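**Plesus felt desk mat, large, gray**

I bought this in December to replace a leather one that had started to peel at the corners. It cost a little more than the Bakilana mat and has no rubber backing, so I expected it to slide. 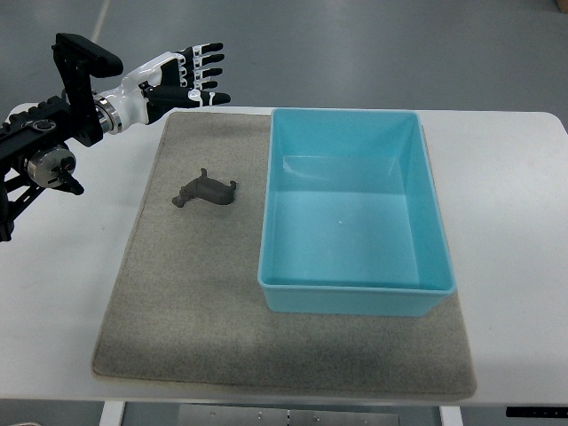
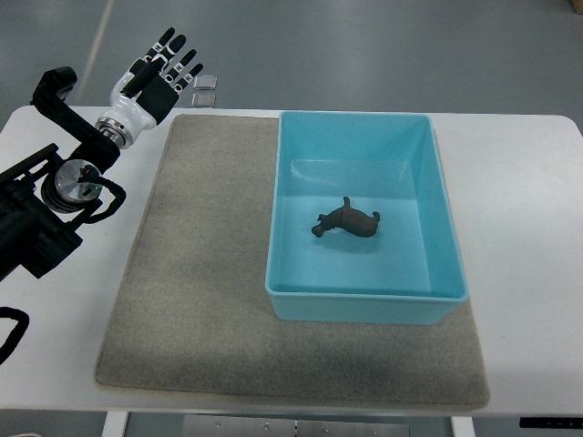
It does slide, but only if you lean on the front edge. Typing is quieter and a mug doesn't clunk when you set it down. Crumbs are the weak point – they sink in and a damp cloth just pushes them deeper. A lint roller works better.

It came rolled and took two nights under books to lie flat. The cut edges have fuzzed slightly where my wrists rest. Atieno Kaijage has the smaller size and reports the same.

Four stars. I'd buy it again, though I'd like a darker color for coffee.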